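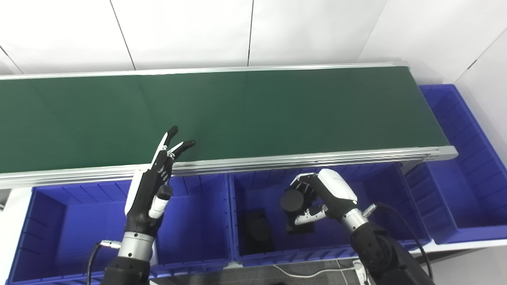 Packing station with dark green belt conveyor and blue storage bins, Trutstead facility.

Home | Boards | Facilities and Equipment | Packing and Dispatch | Search | Log In

Bin placement at the end of the belt: request for comment

Print this thread | E-mail this thread

Trutstead_Facilities
Members are invited to comment on the bin arrangement proposed for the corner packing stations. The belt ends just short of the corner. Three blue bins are placed at each station: two side by side below the near rail and a third in the corner beside the end of the conveyor. The middle bin is the working bin. The left bin is to be kept open and empty as the next in turn. The corner bin is reserved for items set aside for inspection.

The arrangement would apply to 12 stations. Comments received before the end of May will be considered in the final layout.

packing_lead_north
Our department supports the proposal in general. We have used a similar arrangement at the Rosenthal building for the past year and have found the empty bin on the left to be of real value. When the working bin is full, the change can be made without stopping the belt.

We would ask that the corner bin be reconsidered. At Rosenthal the corner position was difficult to reach for shorter members of staff, and items placed there were frequently overlooked at shift change.

Brukis_Stores
I must respectfully disagree with the previous post. The corner is the correct place for inspection items for the very reason that it is out of the normal reach. At Brukis we formerly kept the inspection bin next to the working bin, and sound items were placed in it by mistake on a regular basis. We moved it to the corner and the number of misplaced items fell to almost none.

The matter of shift change can be addressed with a line on the handover sheet.

dispatch.desk4
Has any consideration been given to the contents of the working bin? The black cylinders and the black blocks in the picture are sharing one bin. Our written procedure calls for cylindrical items to be laid flat. One of them is standing upright on a block, and I would not wish to see that adopted as standard practice.

Trutstead_Facilities
The proposal concerns the position of the bins only. Packing of the contents remains under the existing procedure for each product line. For certain lines, upright placement on a block is permitted.

dispatch.desk4
Thank you. I would still request that the final document state this plainly. New employees will copy whatever they see in the illustration.

Brukis_Stores
Agreed on that point.

FloricoWarehouse
Two questions from Florico, where we are preparing to order bins for a new line.

First, are the ribbed walls a requirement? Smooth-walled bins are easier to wipe down, and we handle a quantity of dusty goods. Second, is there an objection to a different color for the inspection bin? With all three in blue, a person new to the station has only the position to go by.

packing_lead_north
With regard to color, I would support a different one. It would go some way toward resolving the concern I raised above. With regard to ribs, our experience is that the smooth bins bowed at the sides when stacked. We returned 700 of them and received ribbed bins in exchange.

Brukis_Stores
We clean ribbed bins with a long-handled brush and a rinse. It adds a short time to each bin. I do not consider it a serious objection.

I am less certain about color. Bins travel between buildings, and a second color will not stay where it is assigned. A removable label would serve the same purpose at lower cost.

FloricoWarehouse
Labels do not adhere well to our bins after washing. We would be glad to learn which type is in use at Brukis.

Brukis_Stores
We use a card in a clip-on holder. There is no adhesive. We purchased 500 holders and have replaced very few.

Trutstead_Facilities
The comments above have been noted. The draft will be amended to include a clip-on card for the inspection bin and a statement that the illustration does not govern the packing of contents. The position of the corner bin remains open. Departments with reach concerns are asked to submit the height of their belt and the depth of the bin in use.

packing_lead_north
Our measurements will be submitted this week. I would ask that no bins be moved at Rosenthal until they have been reviewed.

Contact the Board Office | Copyright Trutstead Facilities Forum | Back to top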